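03/09/2024
Floor lamp wiring, Vatine shade order
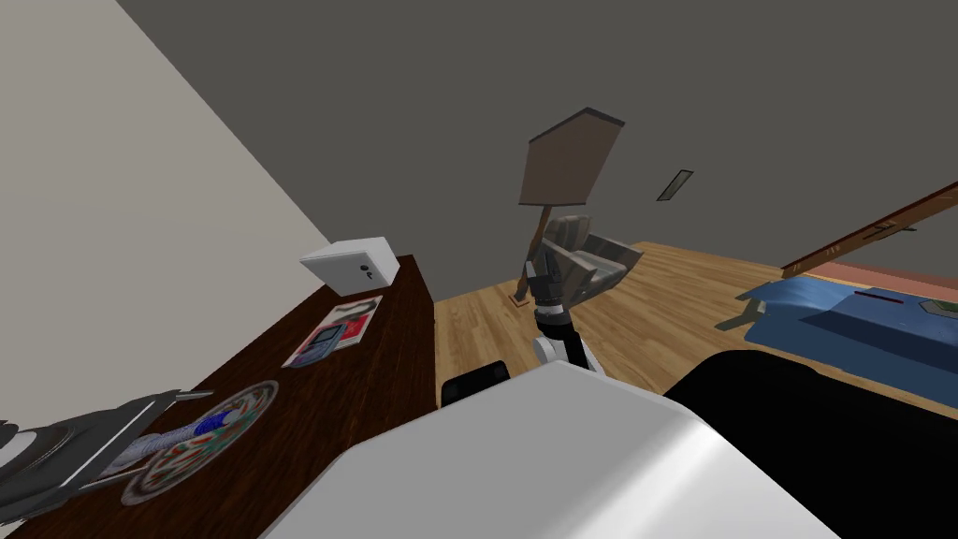
Rendered room with desk, bed and floor lamp, tan shade.

Cord for the Wakano lamp came in from Raltport, 200 cm, too short once it runs through the base. Spliced nothing. Darlene Gauthier will reorder in the longer length.

Tested 4 sockets on the bench. Two had a loose center contact, so I bent the tabs up and marked them with tape. Switches all fine.

Left a bulb on under the linen shade for an hour. Inner lining read 81 C near the top ring, too warm for me. Brock Zacharias wants to try a wider ring before we change the bulb. Parts are in bin 2.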